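Student Projects > Robotics > Final Reports
November
By the Shelf Team, Drakbridge Robotics Lab

Two Arms, One Pink Shelf: Comparing Finger Shapes for Picking Up Small Figurines

Why we picked this

Most of the projects from last year's class used blocks. Blocks are great when you want to know if your code works, but they're pretty forgiving, and we wanted something with ears and bows and bumpy little arms. One of us had a bunch of collectible figurines at home, and once we tried grabbing a bunny with the practice arm we were hooked. It slid out sideways, spun around and landed on its face, and all of us wanted to go again right away!

So our question became: which finger shape does a better job of putting small, oddly shaped toys on a shelf, and does the answer change when two arms have to share the same space?

Setup

We used the lab's two-arm station with a camera on each wrist. The arms run on the Adix controller, and we wrote our own small program on top of it, called Dillov, to save the camera views and the gripper opening together. The target was a two-level pink wooden shelf with rounded edges and dowel legs. It looks sweet but it's a tough target, because the upper board hangs over the lower one and leaves the fingers very little headroom.

We compared 2 finger shapes. The first was the standard wide finger that came with the station. The second was the Öberg finger, a narrower design from an earlier student group, with a deeper hollow on the inside. Everything else stayed the same: same closing speed, same lighting, same person at the controls for each block of trials.
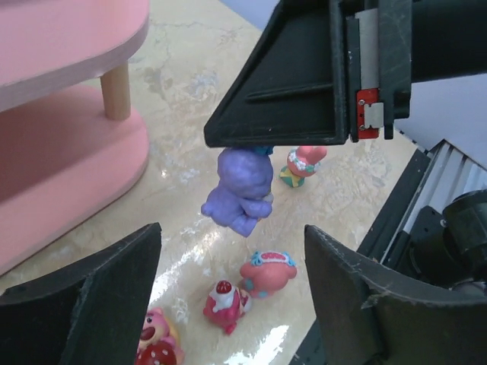 We ran 16 sessions in all, most of them on Saturday mornings when the lab was quiet. Each session used both finger shapes, and we switched which one went first so that getting tired (or getting better) wouldn't favor either of them. A trial counted as a success if the toy ended up on the shelf and stayed there after the gripper let go. Standing up wasn't required. We argued over that rule for a whole lunch.

What we found

The wide fingers were better for round bodies. They have a lot of surface to press with, so a fat little bear stays put even if you come in crooked. They were worse for anything lying down near another toy, since you end up nudging the neighbor before you've closed on the one you want.

The Öberg fingers were the opposite. They got into tight gaps nicely and were our favorites for picking up by an ear or a hat. The trouble came on the way to the shelf. A toy held by its top swings, and a swinging toy bumps the edge of the lower board. Slowing the lift helped more than squeezing harder did, and that surprised us. Squeezing harder mostly made smooth parts pop out.

The wrist cameras were the part we learned the most from. Each one sees its own fingers at the bottom of the view, so lining up is easy until you get close, and then the fingers cover the very thing you're after. Having the other arm's camera to check against made those last moments much less of a guess. Glare from the glossy marbled surface was a pain too, especially with the pale toys. We tried turning the exposure down and lost detail on the black fingers, so we set it back and moved the lamp.
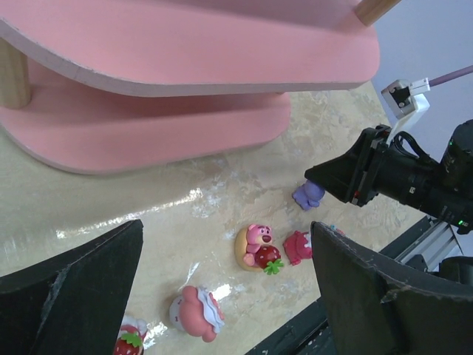
Problems with two arms

We started out thinking two arms would simply be twice as fast. For the first few sessions they were slower! Both operators would head for the same toy, stop, wait for each other, then both go again. We fixed it with a plain rule: whoever calls the toy by name gets it, and the other arm backs off until the first one has cleared the shelf.

Handing a toy from one arm to the other was fun to practice, but we left it out of the comparison because we couldn't find a fair way to score it.

What we'd do next

We'd like to try one wide finger and one Öberg finger on the same gripper. We'd also add a soft pad to the inside faces and write down the starting pose of every toy, which we only began doing halfway through. Dillov needs a better way to mark a bad trial, too, as right now you have to stop the recording and type a note.

The finger files and our session notes are in the class folder, along with the lamp position we ended up using.

Last updated: Saturday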